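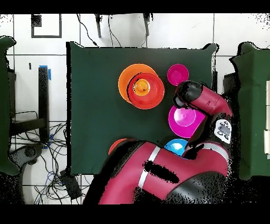 3.2 Lo que se queda en la mesa

Antes de entrar en las entrevistas tengo que contar de dónde me viene esta manía. En casa de mi abuela nadie recogía los platos hasta que se acababa la conversación, y la conversación (los que tengan familia grande me entenderán) podía durar hasta la merienda. Así que cuando Femke Dijkstra me propuso estudiar la sobremesa en los comedores de empresa, dije que sí antes de leer el proyecto entero.

Visitamos 9 comedores, casi todos en Remadora, y recogimos 126 diarios de comida. Pedíamos algo muy sencillo: apuntar a qué hora se terminaba de comer, a qué hora se levantaba uno y de qué se había hablado entre medias. Paavo Manninen insistió en añadir una casilla para los silencios, y menos mal, porque salió de ahí buena parte de la discusión del apartado 4.

Lo primero que me llamó la atención fue el papel de la vajilla. En los comedores con bandeja la gente se levanta en cuanto termina el último; la bandeja parece que empuja. Con platos sueltos la cosa cambia: se apilan, se apartan, se juega con el vaso... ¡y se sigue hablando! Una informante de Lo Presti lo escribió así en su diario: «cuando junto los platos todavía no me voy, estoy avisando de que me voy a ir». Me encantó esa frase y la he usado para titular media ponencia.

Figura 2. Platos, cuencos y un vasito de plástico de colores sobre una mesa con paño verde oscuro; parte de las piezas, apiladas.

Amado Mangubat, que leyó un borrador, me discutió esto con bastante razón: apilar puede ser también pura costumbre doméstica, y en ese caso no avisa de nada. Volví a los diarios y encontré de las dos cosas, a veces en la misma persona y en la misma semana. Por eso en la codificación final separamos el «apilado de despedida» del «apilado de orden», aunque reconozco que la frontera se nos movió más de una vez. Los casos dudosos los revisamos Femke y yo por separado, y los que siguieron sin acuerdo quedaron fuera del recuento.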